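The Year I Stopped Buying Desks

I work from home, and for a long time I worked badly from home. I had a setup that changed every few months (kitchen table, bedroom corner, the landing at the top of the stairs for one very drafty winter) and each time I moved I was sure the new spot would fix me. I'd be organized. I'd answer emails before lunch. I'd drink water!

When I finally sat down and added up what I'd spent on desks, chairs, lamps and little bamboo things that hold pens, it came to almost 600 dollars, and what I had to show for it was a sore neck and a garage full of flat-pack parts. So last October I made myself a promise that I wouldn't buy one more piece of furniture until I'd figured out what was wrong with the furniture I had.

My first call was to Esperanza Obi, who has been fixing up secondhand office furniture in Pedemcombe since before I moved here. I'd met her once at a yard sale, where we both wanted the same filing cabinet and she got it. I asked her what the best desk was and she laughed so long that I put the phone on the counter and went to fill the kettle.

"How tall are you?" she said when she was done. I told her. "And how tall is your desk?"

I had no idea. I'd owned five desks in seven years and had never held a tape measure up to any of them.

Well, I went and measured. My current desk, a big white slab on metal legs that I'd bought because it looked nice in somebody else's apartment, was too high for me by a good couple of inches. My shoulders had been up around my ears for a year and a half. Esperanza told me to sit with my feet flat, let my arms hang, bend my elbows, and measure from the floor to the underside of my forearm. That's your number. Write it on the wall in pencil, she said, and never buy anything without looking at the wall first.

I did write it on the wall. It's behind the door, next to a phone number for a plumber who has retired.

She cut the legs down for me for 32 dollars and wouldn't let me tip her. I drove it home in the back of a borrowed station wagon with one leg poking me in the shoulder at every red light, set it up, sat down and typed for an hour, and my neck didn't hurt. I called my sister to tell her. She was at the dentist and took the call anyway, which tells you how worked up I must have sounded in my texts.

So then I got greedy. If two inches could do that, what else was I doing wrong?

Light, for one thing. I'd always put my desk right up against the window, facing out, since that's what people do in movies about writers. It's a lovely view (a maple, the neighbors' shed, occasionally a very fat groundhog) and by two in the afternoon I'd be squinting like a sailor. Dinesh Kamath, who lives across the street and used to light stage shows, came over with a folding stool under his arm and sat in my office for most of an afternoon watching the sun go across the room. I gave him a sandwich. He barely spoke. Around three he stood up, grabbed one end of the desk and said, "Sideways."

Sideways! The window's on my left now and I can still see the maple if I turn my head, and the groundhog too when he's about. Dinesh says if you write by hand with your right hand you want the light coming from the left, so your own hand doesn't throw a shadow on the page. My grandmother used to say the same thing about sewing and I'd forgotten it completely.

He also talked me out of my overhead bulb, a cold bluish thing that made everyone look as if they'd just had bad news. I tried a Stavo clamp lamp he had spare and I've never given it back. It has an arm that droops if you don't tighten the knob every morning, so tightening the knob has become the way I start my day. Coffee, knob, email.

The chair was harder. I spent two weekends sitting in chairs. I sat in a Marchetti that cost more than my first car and felt like being held by a very strict aunt. I sat in a Turkent with so many levers that I reclined by accident and had to be helped out by a teenager in a lanyard. What I ended up keeping was the old wooden dining chair I'd been using all along, with a folded blanket on the seat and a rolled towel at my back. I know. All the articles say you need the fancy chair, and maybe you do. I get up every half hour to bother the cat, so I may not be a fair test. 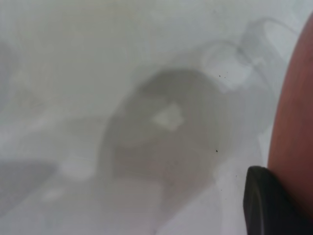

Then came the clutter question, and here I have to confess I'm not a tidy person. I've read the books. I've held up a stapler and asked it how it made me feel. What finally worked was dumber than any of that: Esperanza told me to clear everything off, put it in a box by the door, and only bring something back to the desk when I needed it. At the end of two weeks, whatever was still in the box could go live somewhere else.

You should try it, if only to see what you reach for. I'd have bet money on the pen cup and it stayed in the box the entire time, because I use one pen and I leave it in my hair. The calculator came back on the first day. So did a smooth rock from a beach in Maine that has no job at all, and I put it right by my elbow where it had been before. The label maker, which I'd begged for at Christmas, never came out. It went to my nephew, who has labeled his bed, his brother and the dog's bowl.

I got a little carried away after that and sold the garage leftovers. Two hundred dollars for the lot, to a nice couple setting up a sewing room, and they were thrilled with the bamboo pen things. I gave them the forearm speech in the driveway. They were very patient about it, and the woman did stand there with her elbows bent while her husband went looking in the trunk for something to measure with.

I still get the itch. A catalog came last week with a rolltop on page 4, all little drawers and pigeonholes, and I had it open on my lap for the length of a ball game, picturing myself as a person with sealing wax. Then I went and looked behind the door. The rolltop's an inch and a half too tall.

Esperanza says she could trim it.

Contact the magazine | © June 2026, all rights reserved | Back to top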